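How to Get Tea Stains Out of Your Cups

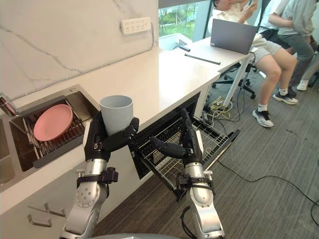
Rurnedeo

Nov 17, 2024

I drink way too much tea, and by October every cup I own had a brown ring inside that the dishwasher just laughed at. So I finally sat down (well, stood at the sink) and worked out a routine I like!

Rinse the cup and leave it damp. Put in a spoonful of baking soda and add water a few drops at a time until you get a paste - think toothpaste, not soup. Smear it over the stain and rub in little circles with a soft cloth. Most rings give up right there.

For the old stubborn ones, rinse, put in a fresh spoonful and fill the cup with hot tap water. Leave it 20 minutes, then rub again. My big Benstead mug needed two rounds of this and a fair bit of muttering.

Skip the steel wool, please. It leaves tiny scratches and the tea settles right into them. Go easy on gold rims and painted patterns too - I only clean the inside on those.

Rinse really well before your next cup, or it'll taste salty. Ask me how I know!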